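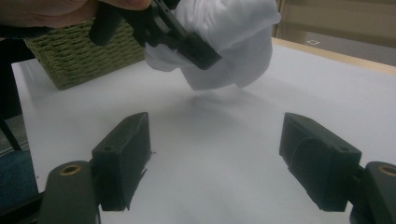
Figure 2. White cloth, crumpled, held above a tabletop.

3.2 Creasing and the choice of drying method

In the first part of the study we asked the households how they dry light cotton clothes, and whether they iron them afterwards. Most answers about ironing were short. People told us that they iron shirts for work and leave the rest. When we asked why, many of them spoke about creases, but they did not mean the same thing by this word. For some it was the sharp line which a peg or a rail leaves in the fabric. For others it was the general look of a cloth that was bunched together, with many small folds going in all directions (Figure 2).

We therefore kept these two kinds apart in the second part, which started in April. Each of the six households received a set of white cotton cloths from the same supplier, Hetex, and a diary in which to write how every cloth was dried. The cloths were 300 mm wide and 300 mm long after hemming. They were washed with the usual laundry of the household, and we did not ask anybody to change the programme or the powder.

The diaries show that space at home matters more than the weather. Households with a balcony used it also on cold days, while those without one dried over doors and chairs, and here the sharp lines were most common. One participant wrote that she folds everything at once, still a little damp, and does not care for the result – "it goes in the drawer and the drawer is closed". Similar remarks were collected by Zakharchenko in her interviews with tenants, although her questions were about heating costs.

Creases were graded by two readers, Nechyporuk and Ó Ceallaigh, who worked separately and did not see the diaries. They gave the same grade to 80 per cent of the cloths. The remaining cases were mostly cloths with small folds of the second kind, for which our scale has too few steps. We come back to this problem in Section 5.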